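Heat wrap or ceramic coating for the front pipe?

My car is a small turbo wagon with 921 miles on a rebuilt engine. The front exhaust pipe passes very close to the steering boot, and the boot is already a little hard on one side. A shop in Girnville offers ceramic coating for 600 dollars. Wrap is much cheaper, but I read that it makes pipes rust. Which one is better for a car that is driven in winter?

Posted by drerkari_wagon

Coating, if you can pay it. Wrap holds salt water against the steel, and after two winters my mild steel pipe had holes near the flange. With stainless the risk is smaller - but it is still there.
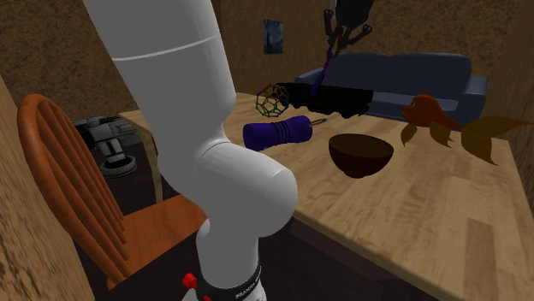

oldpiston_L

I would do neither of them first. Measure the gap between the pipe and the boot. On my car a rubber hanger was broken and the pipe was sitting too high. I changed the hanger in Lindsay on a Sunday and the gap became normal. After this I put a small metal heat shield with two clamps. If you still want coating, ask if they also coat the inside, my shop did only the outside.

rurden_mike

wrap is fine, just buy the good one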